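# Snack Packing for the Study Hall: What I Learned in October

My project was supposed to be simple. The Trorkham study hall gives out snacks in the evenings, and I wanted to find a nicer way to get them from the delivery boxes onto the tables so people would take one and go back to work. I had 2 box sizes, one basket, and a budget of 80 dollars. Ákos Kerekes was my partner for the first half and did most of the shopping.

We started with the tall Gostum cartons. Big mistake! You can fit plenty in there, but everyone digs to the bottom for the one flavor they like, and the crackers come out as dust. After that I switched to a shallow cardboard box with a lid that folds back, and a wicker basket with a handle to put the snacks out in. The basket was my grandmother's idea (she has opinions about plastic tubs).

Over the whole test we handed out 400 snacks, mostly Liline bars and Kwofie chips. Room 802 was the busiest, probably on account of the vending machine on that floor being broken again. I kept a tally sheet by the door and asked people to write down anything that annoyed them. Top complaint: noisy wrappers. I can't fix that one.

Things I changed along the way:

- chips stand upright at the back of the basket, bars lie flat in front
- no more tape on the box — the flap is enough
- refill at 7 p.m., before the late crowd shows up

The upright chips made the biggest difference. People grab the top of the bag and it slides right out, and the handle doesn't get in the way as much as I feared it would. 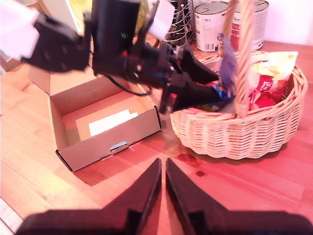 I'd still like to try a wider basket, maybe one with low sides, and see if the bars go faster. They were always the last to disappear, even on the nights when we ran out of everything else by nine. Ákos thinks it's the flavor. I bought two more boxes of the peanut ones to find out, and the tally sheet is going back up by the door next week.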